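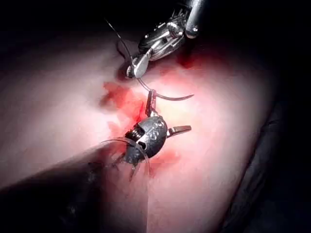
Needle held in the jaws, with the thread running up behind it.

Trorivano Music School Open House

The school is on the second floor of a brick building in Kudbridge, over a shoe repair shop. We went in February, when they let people walk through the teaching rooms and sit in on short lessons. Doors opened at 10 a.m. and the last session started at 3. My daughter has been asking for piano lessons and I wanted to get back to the cello after a long break, so we each had our own list of questions.

There are 6 teaching rooms off one long hallway. The piano rooms are at the front, on the street side, and you do hear buses. Strings and voice are toward the back, where it is quieter. The drum room is at the far end with a double door. With both doors shut we could still hear the kick drum from the hallway, but not from the piano rooms.

We sat in on a beginner piano lesson first. The teacher had the student play a five-note pattern with each hand, then together, then with the left hand a beat behind. There was very little talking. The book was a standard method book, and the student also had a notebook where the teacher wrote down what to practice each day. My daughter got a turn at the end and was shown where to put her thumbs.

The cello session was a group of adults, all at different levels. They played a slow piece in three parts, and the easiest part was open strings only. I was loaned an instrument, a Clarnemora student cello that the school rents out by the month. The setup was good and the pegs held. The strings were older than I would like, and the A was harsh. The teacher said rental cellos get new strings once a year and that renters can bring their own set if they want them changed sooner.

At noon there was a short concert in the recital room, which seats 50. It was full, with people standing along the back wall. The program was students first and teachers after. A teenage string quartet played one movement and had to restart after the first few bars. Then two of the teachers played a duet for flute and guitar. The room is carpeted and has a low ceiling, so the sound is dry. The flute carried fine. The guitar was hard to hear past the middle rows.

Lessons are sold by the term. A term of half-hour private lessons is $469, and the adult cello group costs less per person but needs at least 5 people signed up before it will run. Missed lessons can be made up once per term with a day's notice. Books are extra. The front desk uses a scheduling app called Miah, and you book makeup lessons through that. I tried it on my phone while we were there and it took a few tries to log in.

Parking is the weak point. The lot behind the building is shared with the shop and was full by the time we arrived. We found a space on the street two blocks away, with a two-hour limit, and had to move the car after the concert. There is an elevator, but it is small, and a cello in a hard case takes up most of it.

We signed my daughter up for the spring term, in one of the front piano rooms after school. I put my name on the list for the adult cello group and am waiting to hear if it fills.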